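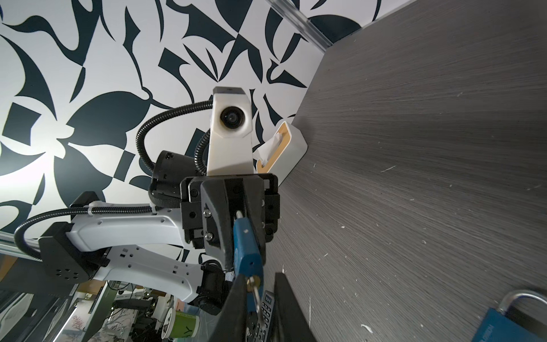
Cleaning a sandy tripod at the kitchen sink (and a few other things I do at home between photo trips)

Shared 29 times | 6 comments

My tripod lives a hard life. I stand it in lakes, I stand it in mud, I once stood it in something at the edge of a cattle pond that I didn't look at too closely. And for years I'd come home, fold it up dripping, and shove it in the hall closet until the next time. If your leg locks make a noise like a pepper mill, you already know how that went!

So I finally worked out a routine, and Oliwia Czerwiński asked me to write it up after I mentioned it at the Lakgate print swap. It's nothing fancy. It's a sink, an old toothbrush and a bath towel you don't love.

The tripod

Spread the towel on the counter first. I skip this every third time and every third time I'm picking grit out of the dish rack at dinner.

Pull the legs out to full length and rinse from the top down with lukewarm tap water. If you've been anywhere near salt, rinse twice. Then unscrew the twist locks one leg at a time. ONE LEG. I took all three apart the first time because I was feeling efficient, and spent the rest of the evening with a pile of little plastic shims, trying to work out who belonged to whom. Now each leg gets its own cereal bowl and the parts stay in there, in the order they came off.

Scrub the threads with the toothbrush and a drop of dish soap. Go around and around, rinse, look at it under the light, do it again. Old grease goes gray and holds sand like glue, so you want all of it out. A wooden toothpick gets into the bottom of the threads. I tried a sewing needle once and scratched the finish, so toothpicks it is.

Dry everything with a rag that doesn't shed, then leave the tubes standing in the bathtub overnight. I know they look dry after an hour. Tip one up and see what runs out!

In the morning put on a thin smear of grease, a thin one, like you're buttering toast for somebody on a diet. I use the little tub of Modise that's been in my kitchen drawer forever, but check what the maker of your tripod recommends, and keep it well away from anything rubber. Leave the ball head alone. No rinsing, no soap, no grease on the ball, just a damp cloth around the outside. (Mine has a smear of pine sap that has been there since before we moved. It's a feature now.)

Flip-lever legs are easier. You mostly just brush the hinge and snug up the bolt with the little wrench that came with it. If you lost the wrench, join the club. Most hardware stores will sell you one for less than the cost of parking.
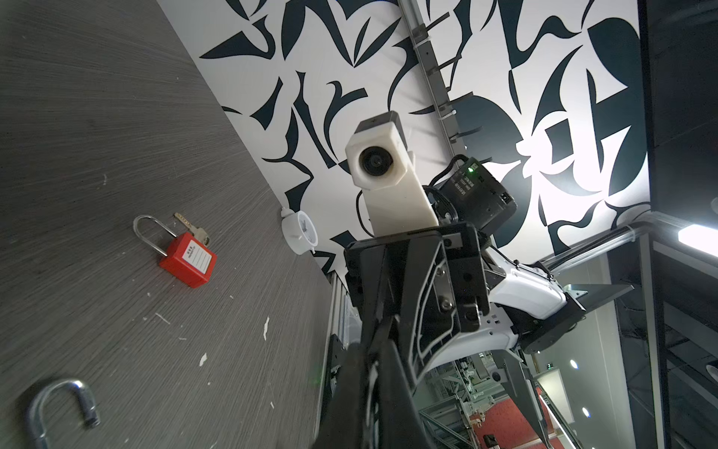 A red padlock with its key in.

Filters

Put a folded dishcloth in the bottom of the sink before you do anything with glass. Blow the loose stuff off first with a rubber bulb, and please don't use your mouth, you will spit on it, everybody does.

For lake spots and dried spray I breathe on the filter and wipe with a clean microfiber, from the middle out. If that doesn't shift it, one drop of lens cleaner on the cloth, never on the glass, or it creeps under the ring and leaves a tide line you can't reach. Wash those cloths by themselves with no fabric softener. I did a load with softener last February and smeared every filter I own before I figured out what was going on.

Stuck filter ring? Wrap a wide rubber band around the rim, the kind that comes on broccoli, and turn gently with your whole palm. Squeezing harder with your fingertips bends the ring a tiny bit and jams it tighter. Marin Begović swears by ten minutes in the refrigerator in a zip bag, and he may be right, but I'm not putting my good lens next to the leftover soup.

The bag

Empty it. All of it, even the pocket you never open. Turn it upside down outside and smack it, then go over the inside with the crevice tool on the vacuum. Pull out the padded dividers and wipe them with a barely damp cloth. If the bag smells like pond, leave it unzipped on a chair by an open window for a day or two with a saucer of baking soda inside. Don't pour the baking soda straight into the bag. Ask me how long it took to get it out of the zipper.

For stiff zippers, rub a plain candle stub along the teeth and run the pull up and down until it moves nicely. Brush off the crumbs of wax.

Storing prints flat

I have 126 prints under the guest bed at last check, mostly shorelines, mostly too similar to each other. They sit in shallow boxes with a sheet of acid-free tissue between each one. Let a fresh inkjet print sit out in the open for a full day before you box it. Put the boxes somewhere you'd be comfortable yourself, so no attic, no basement floor, and not against the outside wall.

If one has curled, lay it face down on clean tissue, put more tissue on top, then a cutting board, then your heaviest cookbook. Give it a couple of days. I used to roll them backwards the other way around a mailing tube and ended up with creases in a nice big sunrise, which now hangs in the laundry room.

Gloves or clean dry hands, either is fine. I wash mine and skip the hand cream.

Drying out wet boots, since somebody will ask

Insoles out, newspaper in, change the newspaper after supper and again before bed. Not on the radiator. The glue in the soles hates it.

Next time I want to do tripod feet, because I've replaced one with a rubber chair tip and I have opinions.

6 comments

Fadwa Fawzy: The broccoli band worked on a polarizer I'd given up on last summer. Thank you!!

Genowefa Szczepańska: Cereal bowls, yes. I use a muffin pan, same idea, and it doesn't tip over when the cat comes by.

Show 4 more comments

We use cookies to remember your settings. Accept | Manage

Get new tips from Hivomstead by email. Sign up

© Hivomstead | Contact | Back to top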